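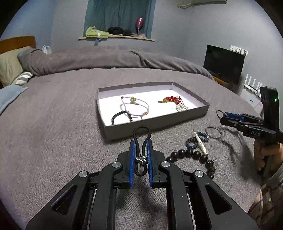 Llevaba desde septiembre diciendo que iba a ordenar las pulseras. Desde septiembre, que se dice pronto. Cada mañana metía la mano en el cajón de la mesilla, sacaba un nudo del tamaño de una mandarina, tiraba de un cabo, se enganchaba otro, y acababa saliendo de casa con las muñecas peladas y de mal humor. Pues este fin de semana me he puesto.

Lo primero fue volcarlo todo encima de la cama. Tengo una manta gris de pelo cortito que para esto va de maravilla, porque las cuentas no ruedan y no se te escapa nada debajo del armario (ya me pasó una vez con una colcha lisa, y todavía aparece alguna bolita cuando paso la aspiradora). Además sobre gris se ve todo: lo rojo, lo dorado, lo negro, hasta las cosas finitas que en el cajón ni sabía que tenía.

Para ir dejando lo que se queda he usado una caja rectangular bajita, sin tapa, gris por fuera y blanca por dentro. Era de una agenda de Trukley que me regalaron y que no llegué a estrenar, pero la caja la guardé, claro, como guardo todas las cajas. El fondo blanco es un acierto. Te das cuenta enseguida de qué está bonito y qué está para jubilar.

A ver, por orden, o más bien por el desorden en que fue saliendo:

La de bolitas negras pequeñas se queda sin discusión. Es la que me pongo cuando no quiero pensar. Va con todo, con la camisa de trabajo y con la camiseta de estar por casa, y pesa tan poco que me he duchado con ella más veces de las que debería.

La de cordón fino, rosa pálido y plateado, me tiene enamorada otra vez. Lleva una cuentecita rojiza tirando a naranja, un adorno dorado con un colgantito claro y el cierre también en dorado, con un cabito que queda suelto. La compré en un puesto de Draroton un verano de mucho calor, regateando fatal, porque yo regateo fatal: pregunto el precio, digo que es caro y lo pago. Me la puse todo aquel viaje y luego se hundió en el cajón. ¡Pobre! Esta semana ya la he sacado a pasear dos veces.

Luego está el montón rojo. Cuentas rojas brillantes, otras pequeñas entre amarillas y doradas, y un adorno blanco plateado así como de encaje que no sé muy bien dónde ponerme. Eso lo metí en la caja todo junto en un lado, hecho una curva, y me prometí mirarlo con calma. Lo rojo me gusta muchísimo en invierno con jersey negro, y en junio me parece que voy disfrazada de árbol de Navidad. Pero tirar, no se tira.

La grande, la de cuentas gordas marrón casi negro, es otra historia. Es preciosa, brilla una barbaridad y hace un ruido espantoso al teclear. Clac, clac, clac, toda la tarde. De momento se ha quedado fuera de la caja, sobre la manta, en el grupo de las dudas, con unas cuantas más. Mi idea era que las dudas durasen un rato y decidir antes de cenar. Ja.

Y una goma negra del pelo, de las elásticas, con una estrellita plateada. Ya sé que no es una pulsera, pero yo la llevo en la muñeca casi siempre, así que para mí cuenta. Estas las pierdo a una velocidad absurda y esta, que es la única con adorno, no la he perdido nunca. Al final le he hecho sitio aparte, en un platito del baño, que es donde la busco.

Del método os puedo contar poco, porque método no hubo. Leí por ahí que había que separar por colores, empecé por colores y a los siete minutos estaba separando por «me aprieta» y «no me aprieta», que me sirvió bastante más. También descubrí que para los nudos de cordón va muy bien un alfiler y muchísima paciencia, y que para los de cadenita fina va bien un poco de polvo de talco – lo del talco lo había oído mil veces y no me lo creía.

He comprado además un organizador de terciopelo en Voklow, de esos con rulos, y lo devuelvo. Para anillos será fantástico, pero las pulseras elásticas se quedan ahí estiradas y me da una pena tremenda imaginármelas dando de sí. Prefiero la caja bajita dentro del cajón, con tres separadores hechos de cartón. Feos no, lo siguiente, pero con el cajón cerrado no los veo.

Las que no me pongo van para mi sobrina, que ya ha avisado de que quiere «las que brillen más». Le he apartado siete. La marrón gorda no está entre ellas, por ahora. Me la probé otra vez anoche, sin ordenador delante, y sin teclado la verdad es que no hace ningún ruido.

Me quedan los pendientes, que están en una lata y casi todos sin pareja. Si alguien sabe qué se hace con los pendientes sueltos, los comentarios están abiertos.

3 de junio de 2023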